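Indville Tap Water Project: progress report, Tue 27 February

The Gumholm grant has now paid for six public taps, five of which give water. The sixth gives a noise. Jurovero has promised a new valve by August and did not say which one. Tastings went ahead at the library, and 867 residents have filled in the form.

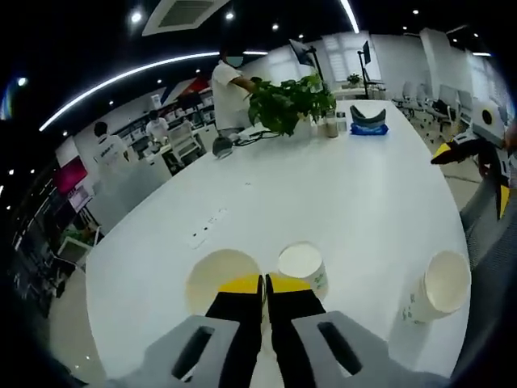 Younis wrote back that the water was fine and the form was too long. We have cut it to nine questions. Of the grant, $200 remains, most of it spoken for by the valve.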